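Opinion > Work > Automation

News Opinion Letters Archive Subscribe

The arm in the kitchen still needs somebody to wipe the board

May 2018
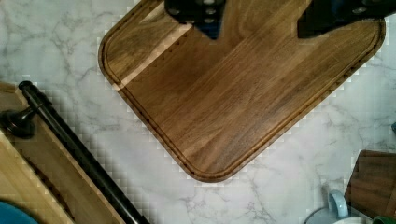 I spent 14 years in contract kitchens before I started writing about them, so I have heard the pitch a few times. It was made for the combi oven and the vegetable prep machine, and then for the ordering screens that froze every Friday at noon. Each one was going to free up the staff. The staff I worked with would have liked to know when.

The latest version is a robot arm. Votico, the catering firm that runs the staff canteen at the Sola offices in Proltcombe, has been trying one since March. It picks things up and puts them down. It moves boards and mugs between the counter and the wash area, and the company says it will learn more as it goes. The canteen serves some 300 lunches a day with a crew of 6.

Votico is keen to say that no one has lost a job. I believe them. I also know how that sentence works. When 2 people left in the spring, their hours were put "under review," and hours under review have a way of staying there. You don't need to fire anyone in a trade where people leave all the time. You only need to stop hiring.

What interests me more is what happens to the people who stay. A kitchen porter's day is dull in places, but the dull places are where you catch your breath. You stack mugs while you talk to the cook. You carry a board across the room and get a minute off your feet from the sink, or at least a change of view. Hand those small trips to a machine and what remains is the heavy pans, the floor, the drain and the complaints.

Then there is the new work, which has no line in the budget. Somebody has to set the counter out the way the arm likes it. Somebody has to notice that it has stopped and go get the supervisor. One porter told me she now tidies up twice, once for the cooks and once for the robot. Her pay is the same as it was last year. Nobody has changed her job title either, though she could fairly ask for "technician."

The supplier, Hrytsenko, talks about people and machines working side by side. Fine. I would like to see the agreement that says what the people's side gets. Shorter shifts? A share of whatever is saved? Training that would count for something at another employer? I asked Votico all three and was told it was too early to say. It was apparently not too early to buy the arm.

I am not against the thing. If it could lift a full stockpot I would shake it by the gripper. But a trial ought to have a question it is trying to answer, and the crew ought to be told what it is. So far they've been told to keep the counter clear.

Comments

dishpit_veteran
Twice tidying is right. We got a conveyor in my last place and I spent half my shift feeding it.

Marlow Road
Same things were said about dishwashers and I don't see anyone asking to go back to the sink. Give it a year.

canteen regular
I eat there. Lunch is no faster and no slower. The soup is still too salty.

dishpit_veteran
@Marlow Road the dishwasher took the worst job. This one is starting with the easy ones, which was the point of the article.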